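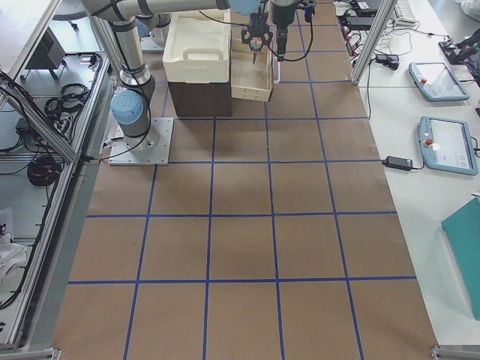

第4章　盤面の設定と対戦の開始

戦術シミュレーション「Grilleler」の対戦は、すべて正方形のマスで区切られた盤面上で行います。各部隊は一つのマスを占有し、移動、射撃および補給の範囲はマスを単位として計算されます。初期設定の斜視表示では、クラフト紙に青いテープで引いた格子を手前から眺めたときと同様に、奥のマスほど小さく見えますが、盤面上のマスの大きさはすべて同一です。距離の判断に迷う場合は、4.2の手順に従い、表示を真上視点に切り替えてください。

4.1　対戦を始める前に

対戦を開始するには、Atskaアカウントへのログインが必要です。体験版のアカウントでは盤面の作成は行えませんが、他の利用者が作成した盤面への参加は可能です。盤面を作成した利用者を「主催者」、参加する利用者を「対戦者」と呼びます。

注意：対戦の途中で主催者がログアウトした場合、進行中のターンは破棄されます。保存されるのは、直前に完了したターンまでの内容です。

4.2　盤面の表示を設定する

1. タイトル画面で「設定」を選択し、「盤面」タブを開きます。
2. 「視点」の項目で「斜視」または「真上」を選択します。
3. 「格子線」の項目で、線の色と濃さを指定します。地形の色と近い色を選ぶと、警告の記号が表示されます。
4. 「座標を表示」を有効にすると、盤面の外周に列の英字と行の数字が表示されます。
5. 「適用」を押します。「戻る」を押した場合、変更は保存されません。

補足：格子線を完全に非表示にすることもできますが、順位戦では自動的に表示されます。

補足：視点の変更は自分の画面にのみ反映され、対戦者の画面には影響しません。

4.3　盤面を作成する

1. タイトル画面で「対戦」、「新規作成」の順に選択します。
2. 規則を選択します。標準規則は「Umum」、資源の回復が速い短時間向けの規則は「Bayram」です。
3. 地形の一覧から盤面を選択します。自作の盤面を使用する場合は「読み込み」を選択し、保存した盤面ファイルを指定します。
4. 対戦人数を確認します。順位戦の人数は2人に固定されており、変更できません。
5. 初期資源を設定します。Umumの既定値は200です。設定できる上限は、いずれの規則でも900です。
6. 「公開」または「招待のみ」を選択し、「作成」を押します。

「招待のみ」を選択すると、画面右上に招待コードが表示されます。コードは盤面を閉じるまで有効です。

注意：初期資源を既定値から変更した盤面の結果は、順位に反映されません。

4.4　部隊を配置する

1. 対戦者がそろうと、配置画面に自動で切り替わります。
2. 画面下部の一覧から部隊を選び、自陣として明るく表示されたマスに置きます。
3. 部隊の向きを変更するには、部隊を選択した状態で回転ボタンを押します。
4. 補給車両を配置します。補給車両が盤面にない場合、「準備完了」は選択できません。
5. 「準備完了」を押します。全員の準備が完了した時点で配置は確定し、第1ターンが始まります。

補足：高地のマスに置いた射撃部隊は射程が延びますが、補給の範囲は延びません。

注意：大型部隊は隣接する二つのマスを占有します。一方のマスが水域または崖である場合、その位置には配置できません。

4.5　盤面を読み込めない場合

自作の盤面を読み込む際に「エラー841」が表示される場合は、盤面ファイルに自陣の指定が含まれていません。次の手順で修正してください。

1. 盤面編集画面で該当のファイルを開きます。
2. 「陣地」を選択し、各対戦者の自陣となるマスを塗ります。
3. 「検査」を実行し、不備の表示がないことを確認します。
4. ファイルを別名で保存し、4.3の手順3からやり直します。

旧版の編集画面で作成した盤面は、開いた時点で現在の形式に変換されます。変換後のファイルを旧版で開くことはできません。必要に応じて、変換前のファイルを複製しておいてください。

部隊の移動と射撃の手順については、第5章を参照してください。

コメント（4件）

匿名の読者
真上視点の切り替えがどこにあるか分からず、ずっと斜視のまま遊んでいました。「盤面」タブの中だったのですね。助かりました。

匿名の読者
841が出て困っていましたが、陣地を塗り直したら読み込めました。検査で不備が出たとき、どのマスが原因なのかも表示してもらえるとありがたいです。

匿名の読者
Bayramの初期資源の既定値も載せてください。Umumしか書いてありません。

匿名の読者
回転ボタンはコントローラーだとどれに当たりますか。土曜日に友人と対戦する予定なので、それまでに知りたいです。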